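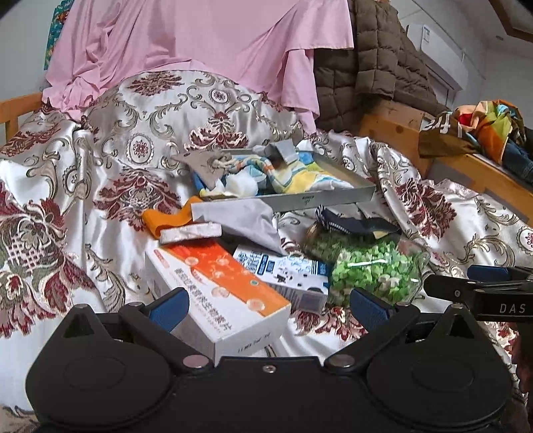
Eketti Bedspread by Soltness

If you grew up with a grandmother who kept one bed in the house made up for company, you already know the kind of bedspread we mean. The Eketti is our dressy one, with a soft shine that wakes up a plain bedroom, and it drapes generously over the sides so you can skip the bed skirt if you like.

Sawsan Zein, who picks our bedding, went back and forth with the mill over the weight for most of a winter — she wanted it light enough to shake out with one pair of hands, and we think she got it just right!

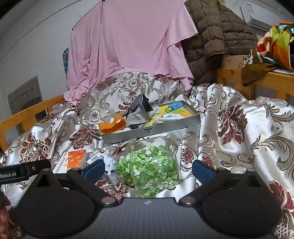
Shiny white patterned fabric on the bed.

Wash it cold on the gentle cycle, by itself, and hang it up while it's still damp. Creases ease out with a cool iron on the back side (please do use a pressing cloth). It will slide a little on slick sheets, so tuck the foot end in well.

Queen size, $129. Matching pillow shams, set of 2, $65. Kaneko blanket sold separately. Orders placed in December may take a few extra days to reach you.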